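Pomden darf Solarpark auf früherem Kiesgrubengelände bauen

12. März 2026 – Solar
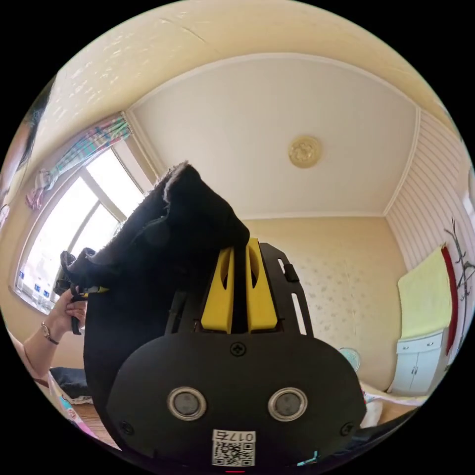 Der Projektentwickler Pomden hat die Baugenehmigung für einen Solarpark mit 47 Megawatt Spitzenleistung erhalten. Die Anlage soll auf dem Gelände der ehemaligen Kiesgrube Rultik entstehen, die seit Jahren nicht mehr genutzt wird. Das teilte das Unternehmen am Donnerstag mit. Der Bescheid des Landkreises liegt demnach seit Anfang der Woche vor, die Widerspruchsfrist läuft noch.

Die Arbeiten sollen im Sommer mit der Einebnung der Zufahrt und dem Rammen der ersten Pfosten beginnen. Einen Teil des Stroms will Pomden bereits ab November einspeisen. Für die vollständige Inbetriebnahme nennt das Unternehmen noch keinen Termin. Dieser hänge vom Ausbau des Umspannwerks ab, für den der Netzbetreiber zuständig ist.

Zum Projekt gehört ein Batteriespeicher mit einer Leistung von 12 Megawatt. Er soll Strom aus den Mittagsstunden aufnehmen und am Abend abgeben. Geliefert wird er von der Firma Pener, die auch die Wartung übernimmt. Über den Preis haben beide Seiten Stillschweigen vereinbart. Die Module stammen nach Angaben von Pomden aus zwei Werken, Namen wurden nicht genannt.

Abnehmer für den größten Teil des Stroms ist der Kühlhausbetreiber Yap, der in der Nähe mehrere Hallen unterhält. Der Liefervertrag hat eine Laufzeit von zwölf Jahren und sieht einen festen Preis je Kilowattstunde vor. Der Rest wird an der Börse verkauft. Eine Förderung über die Ausschreibungen des Bundes hat Pomden für das Vorhaben nicht beantragt.

Umstritten war zuletzt der Abstand zur Wohnbebauung am nördlichen Rand des Geländes. Während der öffentlichen Auslegung der Pläne gingen mehr als 500 Stellungnahmen ein, viele davon wegen möglicher Blendwirkung und des Baustellenverkehrs. Pomden hat die Modulreihen daraufhin nach Süden verschoben und auf einen Teil der Fläche verzichtet. Lastwagen dürfen die Ortsdurchfahrt laut Bescheid nur werktags zwischen 7 und 18 Uhr benutzen.

Auch für den Naturschutz gibt es Auflagen. Der Baggersee in der Mitte der Grube bleibt frei, schwimmende Module waren in einer früheren Fassung der Pläne noch vorgesehen. An der östlichen Steilwand, in der Uferschwalben brüten, darf während der Brutzeit nicht gebaut werden. Unter den Modulen wird eine Wiese eingesät, die Schafe beweiden sollen.

Die Gemeinde wird mit einem festen Betrag je erzeugter Kilowattstunde am Ertrag beteiligt. Wofür das Geld verwendet wird, will der Gemeinderat im Herbst beraten. Anwohner sollen sich außerdem über ein Nachrangdarlehen mit einer Laufzeit von sechs Jahren beteiligen können. Den Zinssatz will Pomden vor Baubeginn bekannt geben.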